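Niloufar Taheri runs the finishing and turnaround section at Osis, which cleans, inspects and repacks rental furniture for event companies. The section handles 1,000 pieces a day in August and 300 in a slow month. A two-armed robot, known on the floor by its project name, Jakden, was added to the chair line last year. Taheri agreed to talk about what that did to the jobs around it.

Before the change, each chair was lifted by hand four times: off the cart, onto the table, over onto its back, and onto the stack. "The weight of one chair was never the issue," she said. "It was the turning. You do that with your wrists, and you do it all shift." Sick leave for wrist and shoulder trouble was the figure she was asked to bring down.

The robot took over the turning first. Inspection stayed with people. Taheri said this was a technical decision. Hairline cracks where the leg meets the seat show up under a hand lamp at a low angle, and the trial software from Lundier missed too many of them. "We ran 744 chairs through both checks. After that we stopped discussing it."

Staffing on the line stayed at 10, but the work was divided differently. Two operators now teach and correct the arms, a task that did not exist before. They record a motion by guiding it, review the failed grips at the end of the shift, and record again. Pay for the two posts went up one grade. Rostam Zamani, who moved into one of them from the wash bay, said the first month was slow. "I knew how to flip a chair. I didn't know how to say how I flip a chair. Where the fingers go, when to let the weight swing. You have to break it up."

Taheri listed what has not improved. The line is louder. The pace is set by the arms, so a short pause to talk now has to be scheduled. Chairs with worn feet still go to a manual table, and that table has become the least popular place to work.

One motion has been recorded more often than any other: the chair held upside down, seat tilted, with a gripper on each side.

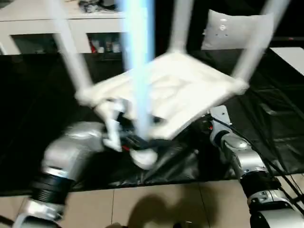 Parvaneh Moradi disagreed that the turning was the right place to start, and said the stacking should have come first, as it is the lift that goes above shoulder height. Taheri did not dispute the point. Stacking needs a longer reach than the present arms have, she said, and a quote from Safavi for a second unit is on her desk.

She was asked whether the line would run with fewer people by then. "The plan says 10," she said. "I wrote the plan, and I'll have to defend it when the budget comes up."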